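Home Threads Catalogs Contact

This site uses cookies to remember your reading preferences. Accept / Manage

Salamatu Adeyemi
20 October 2026 · 6 min read

Thread on collation statements in listings for older books. I catalog for Valente in Mirnville, and most of the returns I processed in September came down to a missing leaf that the seller's description did not mention and did not technically deny.

"Complete" in a listing means nothing until you say complete against what. Page numbers are one standard. Signatures are another. A published bibliography is a third. They can disagree, and on hand-press books they often do.

Start with signatures. Those are the small letters at the foot of certain pages, there so the binder could put the folded sheets in order. The usual alphabet has 23 letters. No J, no W, and only one of U or V. If your copy goes from I to K, nothing is missing.

I repeat this because we had a set offered to us as "lacking gathering J." The seller had knocked the price down for it. The set was fine.

After Z the printer usually doubles up: Aa, Bb, and so on. Sometimes AA. Sometimes 2A, and in modern descriptions it is nearly always written 2A or with a superscript 2 whatever the book itself prints. Say which convention you are using, once, at the top of the record.

Preliminary leaves are where most errors sit. Title, dedication, license, contents, list of subscribers. These were commonly printed last and may carry no signatures, or asterisks, or lowercase letters. Page numbering may skip them completely. A book that starts neatly on page 1 can be missing its whole front end.

Half-titles. Binders threw them out. Owners threw them out. If the record copy calls for one and yours has none, write "lacks half-title." Do not write "no half-title," which reads as a claim that none was issued. I can't tell which one you mean and neither can the buyer.

Blanks count. If the final leaf of the last gathering is blank and it is absent, the book lacks a leaf. You can add "blank" in parentheses and most buyers will shrug. Leave it out of the description and the one who doesn't shrug will send the book back at your cost.

Graça Mendes asked by message how to tell a binder's blank from a printer's blank. Compare the paper. On laid paper, check the direction and spacing of the chain lines against the neighboring leaf. Then find the conjugate: follow the leaf through the fold and see what it is attached to. Tightly bound books make this slow. Don't force the spine.

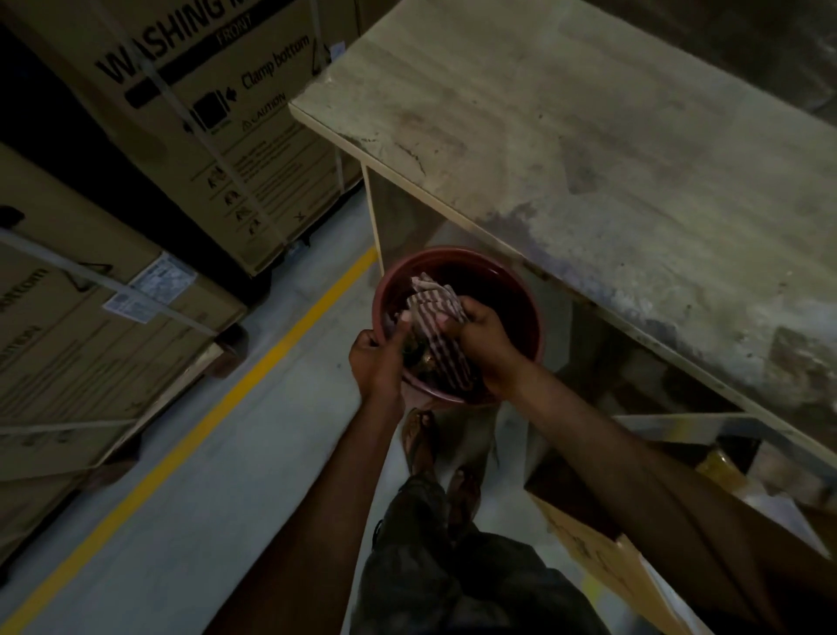
Striped cloth and red bowl, warehouse aisle.

Cancels. A cancel is a replacement leaf pasted to the stub of one cut out by the printer. Run a finger down the gutter. A stub with a leaf glued to it is usually a correction and part of the book as issued. A stub with nothing glued to it needs explaining, and the explanation goes in the listing.

Plates are counted apart from the text leaves. They are often unnumbered, or numbered in a separate series, or numbered by the page they were meant to face. If there is a printed list of plates, check every entry and note any that are bound out of order. "Misbound, all present" is a perfectly sellable condition.

If there is no printed list, look for offsetting on the facing page. A ghost of an engraving with no engraving opposite it tells you a plate has gone, or has been moved. Check the rest of the volume before you write "lacking."

Folding maps: open them. All the way, on a flat surface, every one. Last year's Tandov consignment came with a map described as "folding, present." What was present was the left half. The tear ran along a fold and the stub looked tidy from the side.

Page numbers are evidence but weak evidence. Compositors skipped, repeated and transposed them constantly. If pagination jumps by 40 and the signatures run straight through, the book is complete and mispaginated. Record the error as printed. Other catalogers use it to match copies.

The opposite case is worse. Pagination runs clean and a gathering is duplicated or swapped in from another copy. Catchwords catch this. The word at the foot of one page should match the first word of the next. I read catchwords at every gathering boundary and at random inside. It is dull and it takes less time than a return.

Serials and parts issues. Wrappers, advertisements and inserted slips were part of the issue as sold, and nearly all bound sets have lost them. One line covers it: "bound without wrappers or ads." Lourenço Bragança wants them itemized by part. For a set priced as a collector's item I agree with him. For a reading set I don't.

Facsimile leaves. State them, give the signature of each, and give the method if you can identify it. A leaf supplied from another copy is a different thing from a facsimile and should be described separately. Look for a change in trimmed height, in paper tone, and in wormholes that stop and start again.

Our record template has 7 fields for this. Format. Signature statement. Leaf count. Pagination as printed. Plates. Known defects. Reference checked against. The last one gets left empty more than any other. If you did not check a reference, type "none."

Afonso Brandão built the import that moves those fields into Starnik. It drops superscripts. So A⁸ becomes A8, which in a signature reference is a single leaf and in a formula is a gathering of eight. We now write formulas with the number in square brackets on the public listing. Ugly, but it survives the export.

Corrections since this morning. Benvinda Loureiro points out that some continental printers did use W in later work, and a few used both U and V. Correct. Check the sequence in the book in front of you before applying the rule.

Second correction, also hers: I said to compare chain lines for blanks, and on wove paper there aren't any. Use thickness, tone, and edge trim, and mark the result as probable.

Next thread will be on bindings, mainly the phrase "contemporary calf" and how many decades people think it covers. Mirnville stock list is on the Catalogs page. Collation questions by message please, with the signature statement typed out.

Previous Next Back to top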